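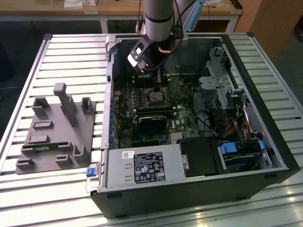

Flundum board

Flundum board is a stiff, lightweight panel made from the bark of softwood trees, chiefly pine and spruce, pressed under heat with little or no added glue. It was developed by the wood scientist Weronika Wasilewska and the sawmill engineer Henryk Nowakowski, and takes its name from the small timber settlement of Flundum, where the first full-sized panels were made in a disused veneer shed. It is used mainly for wall linings, door cores and sound-deadening panels, and is admired by joiners for its warm reddish-brown colour and its remarkably pleasant smell when cut.

Background

Bark makes up a good share of every log that reaches a sawmill, and for most of the history of the trade it has been treated as a nuisance. It is stripped off before sawing, piled in the yard and then burned for heat, sold as garden mulch or spread on tracks. It burns less cleanly than wood, carries grit into the saws and holds water stubbornly.

Yet bark is a fascinating material in its own right. The outer layers of a pine are full of tiny air-filled cells, which protect the living tissue beneath from fire, frost and insects. They are also rich in tannins and other natural compounds that soften with heat and then set hard. Makers of leather and fishing nets knew about tannins for centuries, and glue makers later learned to draw them out and use them in adhesives. The idea behind Flundum board is wonderfully simple: leave the tannins where they are and let the bark stick to itself.

Earlier attempts at bark panels suffered from two faults. They were brittle, breaking at the corners when carried, and they swelled badly in damp rooms. Most recipes got round this by adding large amounts of synthetic resin, which raised the cost and did away with much of the point.

Development

Wasilewska came to the subject through her studies of how bark dries. While working on the heating value of mill waste, she noticed that bark dried slowly at a low temperature kept a good deal of its natural binding power, while bark dried fast in a drum lost most of it. Her notebooks from this period, parts of which have been reproduced in the trade journal Ekeo, show a long run of small pressed discs with comments beside each one. Many of the comments are cheerful. One simply reads "rings like a plate!"

Nowakowski was then running the log yard at the Lindqvist mill and had a steady supply of fresh bark, along with a habit of rebuilding old machinery in the evenings. He offered the use of a hot press that had been bought for veneer and never sold on. The two agreed that the discs should be scaled up to something a joiner could pick up and use, and the first complete panel came out of the press one August, after a summer of cracked and scorched ones.

In all, 472 trial panels were made before the pair settled on a method. The trials covered tree species, time in store, particle size, moisture and pressing time. A large number of the early panels survive, and several line the walls of the mill canteen at Flundum, where visitors can compare a pure spruce panel with a pure pine one and see how much darker the spruce has become with age.

Manufacture

The process begins at the debarker. Bark from freshly felled logs is preferred, as bark that has lain in a heap through a wet season begins to rot and gives a weak, crumbly panel. Stones and sand are removed by a shaking screen and a water bath. This is the least glamorous part of the work and one of the most important, for a single pebble can mark the polished steel plates of the press.

The cleaned bark is then spread on slow-moving belts and dried in gentle warm air. Mills that make the board generally use waste heat from their timber kilns for this stage, so that little extra fuel is needed. Drying is stopped while the bark still feels faintly leathery. Bark that is too dry will not flow in the press; bark that is too wet builds up steam, and the panel may burst open when the pressure is let off, with a noise that press operators call a "cough".

After drying, the bark is milled and sorted. Fine particles go to the two faces of the panel, where they give a smooth surface, and coarser flakes go to the core, where they keep the weight down. Long stringy fibres from the inner bark are laid between the layers. These fibres were Nowakowski's contribution, and they cured the brittleness of the early panels almost at a stroke. They had been thrown away until then, as they wrapped themselves round every moving part in the mill.

The layered mat is pressed at 191 degrees Celsius for 14 minutes in the standard method. As the bark heats through, the tannins soften and run between the particles, and the natural waxes move outwards to the faces. The pressure is let off in stages, and the finished panel is stood on edge in a cool room for several days before it is trimmed. Panels stacked flat while still warm tend to take on a bow that never quite leaves them.

Properties

Flundum board is lighter than ordinary chipboard of the same thickness and a little less strong in bending. It is not meant for floors or shelves carrying heavy loads. Its real gifts lie elsewhere. The air-filled cells in the core make it a good insulator, and the rough, open structure of the middle layer soaks up sound very well. A room lined with it has a calm, soft quality that musicians in particular have taken to with great delight.

The waxes drawn to the surface give some protection against splashes, though the cut edges drink up water quickly and should be sealed with oil or wax. In damp air the board swells more than plywood does. Makers advise leaving a small gap at the edges of each panel and letting the boards rest in the room where they will be fitted before any are fixed in place.

The board chars slowly when exposed to flame, much as thick bark does on a standing tree. This does not make it fireproof, and building rules in most places treat it in the same way as other wood-based panels unless it has been tested as part of a complete wall.

It can be sawn, drilled and sanded with ordinary tools. The dust is fine and dark and clings to clothing, and a good mask and dust extraction are needed. Screws hold well in the faces and poorly in the edges. Plain iron fixings should be avoided, since tannins react with iron and leave blue-black stains, a reaction once put to use in making ink.

Uses

The first commercial use was in door cores, where low weight and sound-deadening were both welcome and the surface was hidden. Wall linings followed when architects saw the bare panels and asked why anyone would cover them up. The best known example is the reading room at Idurora, where 76 large panels were fitted in a pattern that runs from pale brown by the windows to a deep fox-red at the far end. The shades come entirely from the choice of bark, with no stain or dye.

Smaller pieces are made into pinboards, drawer bottoms, instrument cases and beehive covers. Offcuts can be broken down and pressed again, although each pressing gives a slightly weaker board, and most mills mix them in small amounts with fresh bark. Offcuts that have not been painted or glued may also be composted or burned.

Limits and further work

The main limit on the board is supply. Good bark must be fresh, clean and of a known species, and many mills saw mixed loads. Storage over the winter is difficult, and some makers close their bark lines for part of the year. Transport is another matter, for loose bark is bulky and light, and it rarely pays to carry it far. The board has therefore remained a local product, made beside the saws that supply it.

Research continues into panels made from larch, whose thick bark is splendidly rich in colour, and from birch, whose papery outer layer behaves quite differently in the press and tends to slide apart. Wasilewska has also studied the use of thin bark sheets moulded into curves for packing fruit and glassware. In a talk given at Idurora on 18 May 2023 she showed a moulded bowl that had been pressed in one piece from pine bark — it was passed along the rows, and came back smelling, she said, of everybody's hand cream.

See also

Bark
Cork
Fibreboard
Tannin
Wood drying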